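Cleretmont Students Program Robot Arm for Computer Repair Work
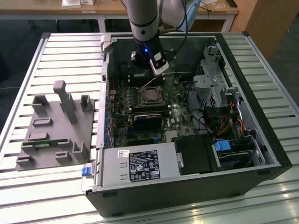 The robot arm positioned over an open desktop tower, with a gray parts holder beside it on the worktable. Photo: Cleretmont Technical College

Cleretmont Technical College has announced that a team from its automation program will advance to the final round of the Osine Student Robotics Challenge in November. The announcement was made in May 2024, following a review of projects submitted by 20 colleges.

The team's entry, named Susura, addresses the handling of memory modules and other small boards in used desktop computers. Students designed the 3D-printed holder that keeps parts in a known position next to the computer, and they wrote the software that directs the arm between the two. Their project log records 430 hours of work over two semesters.

"Memory slots leave very little room for error," said Eylül Tuncer, a second-year student and the team's software lead. "Most of our time has gone into the last inch of travel."

Faculty adviser Abdul-Rahman Dankwa said the project gave students experience with equipment repair as well as programming. Under the rules of the final, each team will be scored out of 100 points for accuracy, speed and written documentation.

Travel costs will be covered by a grant from Nguyen-Tran, a regional electronics recycler. Students who wish to join the automation program for the fall semester may apply through the Office of Admissions, Room 2064.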